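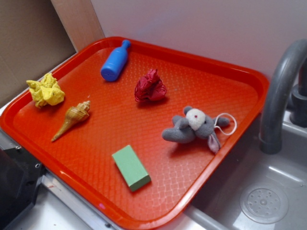

Eseck Counter Tray, Orange-Red

Item 644
Manufacturer: Terkton
Sold by: Eltidik

The Eseck is a rectangular plastic tray for countertops, sorting tables and sink surrounds. The rim is raised on all sides and rounded at the corners. The floor carries a fine molded diamond pattern that reduces sliding when the tray is moved with items on it.

Typical uses
Sorting small mixed items: cloths, shells, plush toys, paper, toy bottles. Classroom object sets. Holding items next to a sink during cleaning. The saturated color gives good contrast with yellow, blue, gray and tan objects. Dark red items stand out less; for those, order the same tray in white (Tahiri line).

Specifications
Material: molded plastic, one piece
Floor: fine diamond texture
Rim: raised, rounded
Color: orange-red
Maximum load, evenly distributed on a flat surface: 31 lb
Carton minimum: none

Placement
Set the tray on a level counter. It may extend past the counter edge over a sink basin, provided the larger part of the base stays supported. Do not load the unsupported end. Under direct overhead light the texture produces soft white reflections -- move the tray or the lamp if these interfere with viewing small parts.
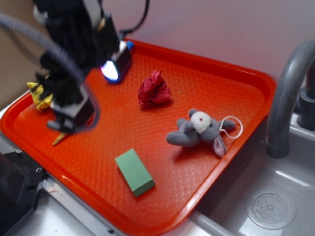
Eseck tray on a counter, right edge over the sink. On the tray: yellow cloth, crumpled red paper or tissue, gray plush mouse.

Cleaning
Wash by hand with warm water and dish soap. A soft brush clears residue from the texture. Do not use scouring powder or steel wool; both dull the pattern. Not rated for ovens or microwaves.

Ordering
Single trays ship from stock. Orders above 2,000 units are made to order at Terkton, with delivery quoted separately. Custom colors are available on made-to-order quantities only -- send a color reference with the inquiry. Tahiri white trays have the same outer dimensions and can be stacked with the Eseck.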